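Kitchen Notes – March

Quick one this month, the oven guy is here and I have to let him back in at 1.

First, thank you to everybody who turned out for the Iken Street lunch. 40 sandwiches went out the door before noon and we ran out of pickles, which was my fault. Barrett Pruitt has the big cooler in his garage if anyone is looking for it. Lid is still missing.

Now the sandwich bench. A lot of you have been asking what is going on at the back table so I'll put it down in one place.

Yolanda Doucet got fed up with the stacks. Cheese on a plate, tomatoes in a bowl, bread in the bag, everybody reaching across everybody. Tomato juice in the bread by the second loaf. So the fillings are now going on rails, one rail per ingredient, slices standing up on edge instead of lying in a pile. Cheese at the top, then tomato, then bread. White holder on the end of each one to grip the slice. It's a trial layout, small on purpose, just enough to see if the order makes sense before we give it the whole table.

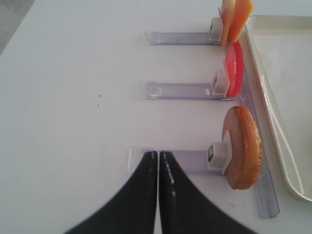

The back table: cheese, tomato and bread in their holders.

What we think so far:

Cheese is easy. Two slices to a holder is OK, they overlap a bit but you can still get hold of one. We are using up both kinds, the lighter and the darker orange, so please don't open a new pack of either.

Tomato is fussy. Cut too thin and it folds over on you. Leonie Sperling says to use the serrated knife and go thicker than you think, and throw the end pieces in the soup tub. Please blot them first. Paper towels are under the sink.

Bread – fresh loaves squash in the holder. Day-old is better. Shiela Pangilinan is asking at Fitzsimmons if we can have thier leftover rounds, should hear back soon.

Cleaning: the clear strips scratch. Soft cloth, warm water, no green scrubbers. They go back on the shelf flat, not on end in the dish rack where I found one last time.

Still undecided is where the lettuce goes. Birdie Van Dusen wants it after the tomato, Yolanda wants it in a bowl and no arguing. Tell either of them what you think, I'm staying out of it.

Other bits. The Trindon order came in short again, no mustard, no wax paper. I've written to them. Supply fund is at $1069 after the cooler repair, so we can hold off on asking for anything untill summer. Aprons need washing, take one home if you have room in your machine.

Next prep morning starts at 9, side door. Bring a knife you like if you have one, ours are dull.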